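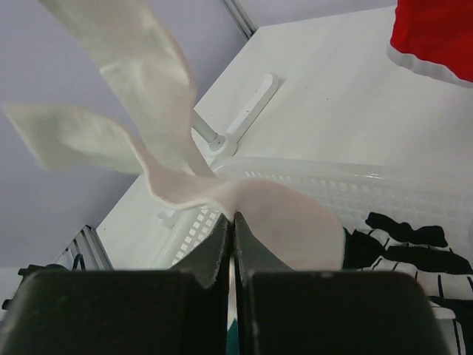 I started these pages in May, when we moved to Clunine and our flat had no place for a big drying rack. Since then I have learned to hang the small laundry, such as socks, cloths and thin pieces of fabric, in a small space. My neighbor Hildegard Hinrichs gave me most of the advice, and I write it down as she told it to me.

**Small cloths**

Soft cloths with a fuzzy edge should be held by one point only when you lift them from the basket. Then they open by themselves and you see which side is longer. I prefer a basket with many small openings in the wall - the air can go through it, and the cloths do not smell if you forget them for an hour. Hildegard still irons hers. I do not.

**Socks on the round hanger** 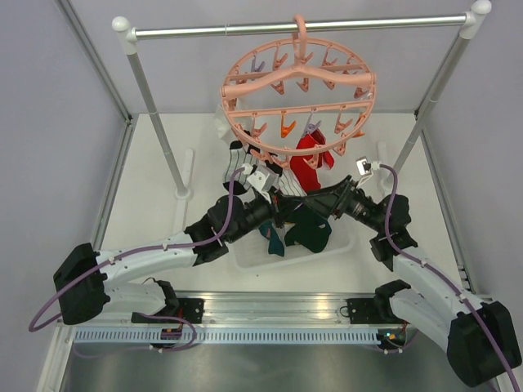
For socks I use the clips one after another and I try to keep the heavy ones away from the same side, otherwise the ring leans. Striped socks go next to each other, so I find the pair faster later. Red ones I wash separately the first two times, after a sad experience with a white pillowcase.

The rod should stand a little higher than you think. Long socks need the space under them, and if they touch the table, the toes stay damp until the evening.

Next I want to write about towels, which are more difficult. If you know a good method for a narrow balcony, please leave me a note in the guestbook.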